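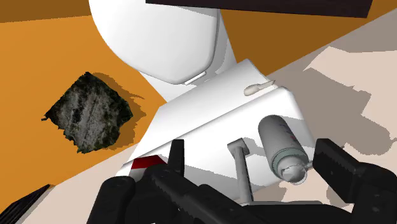

What do you say to a man who has left you half a boat?

You say thank you, and then you ask which half.

The lawyer didn't know. He had a folder, a head cold and a view of the parking lot, and he read the sentence to Amra Softić twice, the second time more slowly, as if it might come out as a whole boat if he took care with it. Her late uncle had left her a half share in the Mukadero, a vessel, presently at Ruawai Landing, together with its contents and obligations.

"What obligations?" said Amra.

"It doesn't go into that," said the lawyer, and blew his nose.

She drove out on a Tuesday in February, which is not when anyone should look at a boat. Ruawai Landing was at the end of a road that had given up being paved a mile earlier. There was a bait shop, closed, and a sign giving the hours of the bait shop, also closed in the sense that somebody had painted over them. The Mukadero sat at the far end of the dock, leaning slightly on the dock the way a guest leans on a doorframe when he has been saying goodnight for an hour.

A man was sitting on the deck in a lawn chair, eating soup out of a thermos lid.

"You're the niece," he said.

"You're the other half."

"Tiburcio Mendoza." He didn't get up. "Your uncle had the front. I have the back."

"It isn't really divided like that, is it? Legally?"

"There's a line," said Tiburcio.

There was a line. It ran across the deck in blue paint, down the side of the cabin and, she found later, straight through the galley, so that the stove belonged to one party and the sink to the other. Her uncle and Tiburcio had bought the boat together when they were young enough to have plans. They had fallen out over the plans soon after. Neither would sell and neither could afford the other's share, so they had painted the line and gone on meeting there every weekend for decades in order not to speak.

"Not at all?" said Amra.

"We said what was necessary. 'Your side is leaking.' Things like that."

"And was it?"

"Usually it was both sides. Water has no respect."

She asked what the fight had been about. He screwed the lid back on the thermos, unscrewed it, and looked in to see whether there was more soup.

"He wanted to go to Kosine. I wanted to go to Rilska. They're in opposite directions."

"Couldn't you have gone to one and then the other?"

"That's what my wife said," said Tiburcio, in the tone of a man reporting an insult.

The obligations turned out to be in a coffee can in the bow. It held an unpaid mooring bill for $747, a spare key to something that was no longer aboard, and a notebook in which her uncle had written down the chess moves. There were more than 80 pages of them. She read a few out loud before she understood what they were.

"You played chess?"

"The board was on the line," Tiburcio said. "It would've been a waste of a board."

"Every weekend."

"He was slow. Some weekends he only did the one move." He held out his hand for the notebook, then seemed to recall that it came from the front half, and took the hand back. "What does he have down for the last one?"

She found it. Bishop to something, in pencil, with a small smug check mark next to it.

Tiburcio thought about this for a long while. A gull landed on his half, walked over to hers, and left.

"That's a terrible move," he said. His voice wasn't entirely steady. "I'd have had him in 2."

Amra told him she would have to think about the boat. She had a job, she said, and an apartment with a lease, and she got sick on ferries. She couldn't see what she would do with the front of anything. He agreed that it was a lot to ask. He said the front was the worse half anyway, on account of the wind.

"Do you play?" he said, when she had one foot on the dock.

"Badly."

"Well, it's your side's turn in a minute. I only have to go first."

She looked at the road, and at the sky, which was doing nothing helpful. Then she came back and asked him if there was a second chair. There was, but it was on his half, and they had to talk for quite some time about the terms.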